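Ladefoged completes shop fitting project for Jedari in Kindville

KINDVILLE – Ladefoged, a maker of custom store fixtures, has finished the design and installation of a new optical shop for the eyewear retailer Jedari. The shop covers 900 square feet on the ground floor of a former bank building and opened to customers in March.

The order included wall displays, a checkout counter, two fitting tables and eight freestanding cabinets with locks. In total, Ladefoged shipped 155 separate pieces from its factory. All of them were assembled once at the factory, checked against the drawings, then taken apart and packed flat for the trip.

"Jedari sent us a floor plan and a list of what they sell," said Lorena Daza, project manager at Ladefoged. "The old vault wall could not be moved, so we built the sunglasses section along it. That took three rounds of drawings."

The wall displays are made of painted board with oak shelves. Lights are built into the underside of each shelf and can be changed without removing the panel. The cabinets use a locking system supplied by Foleck, and one key opens every cabinet in the shop.

Zlatko Vukčević, who runs the Kindville store for Jedari, said the crew worked from 6 p.m. each evening so that tenants upstairs could use the main entrance during the day. "They were done two nights early – we used the time to put out stock," he said.

Jedari has signed a supply agreement with Ladefoged that runs through 2036 and covers replacement shelves, doors and lights for all of its stores.
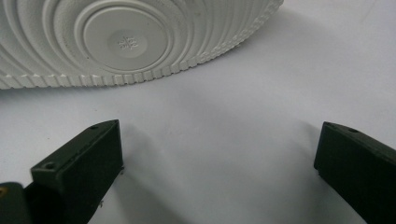

Can a smaller shop order the same fixtures?

Any shop can order them, and there is no minimum quantity for cabinets or counters. Wall displays are made to measure, so Ladefoged needs a floor plan with ceiling heights before it can give a price. Drawings are free with an order.

Press contact: Teodora Begović, Ladefoged sales office. Drawings and finish samples are available on request.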